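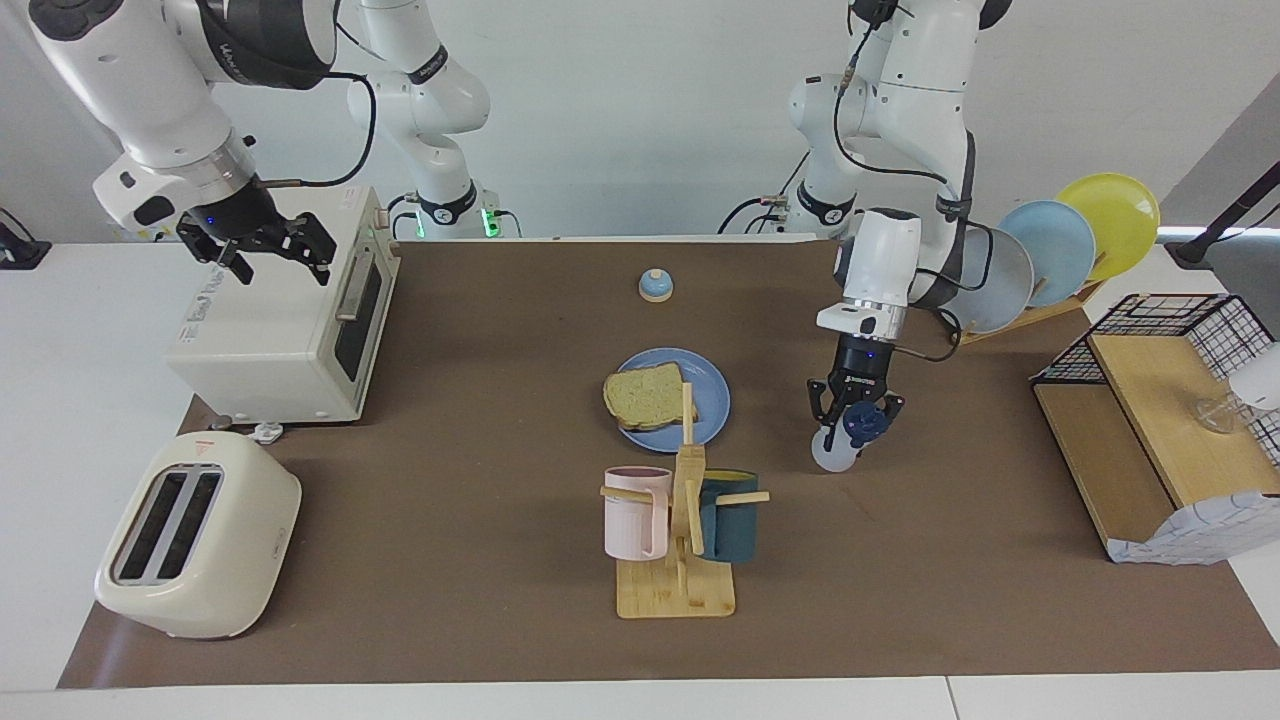

Breakfast station, right gripper open over the toaster oven, toast already on the plate

crumbtray
Posted 01/12/2024
So this is what Turomo put in our canteen kitchen. Two arms, one bell, one slice of toast. I worked the breakfast counter before November and now my title is "station attendant," meaning I fill things, wipe things and get called over when it stops. Same pay. Anybody else living with one of these?

nightshift_939
We have the Tokar version at our depot. My feet hurt less and I'm bored out of my skull. Used to do up to 400 breakfasts on a shift and complain about every one. Now I complain about the tablet.

pegboard
Nice mug tree. Is the pink one yours?

crumbtray
Mugs belong to the station. I'm not allowed to hang mine there, it confuses the layout. There was a memo.

wusar_refugee
Sorry but I don't buy the gloom. I did six years on the line at Wusar and my wrists are shot. If a machine wants to carry plates, let it. You kept your pay and you lost the worst part of the job.

crumbtray
The worst part was the fryer. They left me the fryer.

nightshift_939
They always leave you the fryer.

wusar_refugee
OK, fair. But that's management picking the wrong job, you can't blame the arms for it.

lowboy
Disagree with both of you. What went at our place was the talking. People used to stand at the counter and tell you about their kid's braces while the bread was down. Now they ring a bell and look at their phones. Nobody put that on the spreadsheet — the one that said we'd save 30 minutes a day.

pegboard
Did you save 30 minutes?

lowboy
Someone did. I haven't seen them.

bakalis_dave
Ask for the attendant training in writing, crumbtray. At Bakalis the ones who had the certificate got moved up a grade and the rest of us got an apron with a logo.

crumbtray
I already have the apron.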